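I spent a Tuesday in Mapplebeck learning to pack snacks badly, and I had a great time. The team behind Flundska teaches robots by having people do the chores first, holding the same kind of fingers the robot will use, with a camera riding along. You squeeze, you grab, you drop, and the recording becomes the lesson (no robot arm needed until much later!).
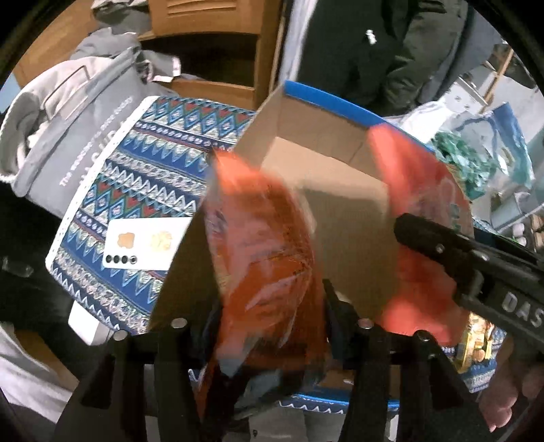 Soft packaging is where the old method fell apart. A box keeps its shape, but a chip bag sags and slides and shows the camera something new every time you move it. My orange one was a smear by the time it got near the cardboard box, and I'd been told to go slow! Flundska's trick is to look at 16 moments at once, so a blurry one doesn't throw it off. The older system, Nemell, looked at only 2.

I asked if they'd tidy the table for me. Nope. They want clutter, because kitchens have clutter. 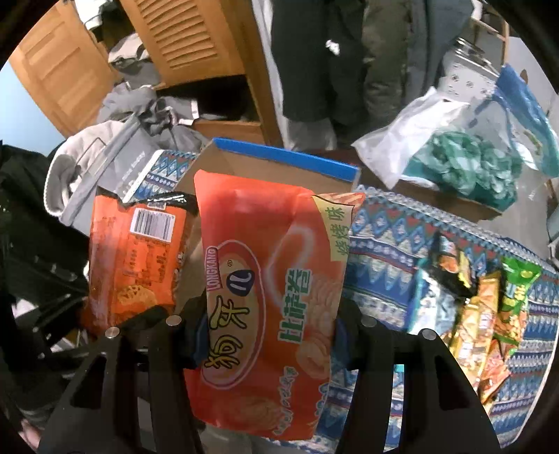 A bag of Longkang snacks held upright in the fingers, with smaller packets waiting on the cloth.

After about 4 hours of demonstrations, the Zerkmont arm down the hall packed bags it had never met. It still crushed 3 of them, and I crushed more than that before lunch.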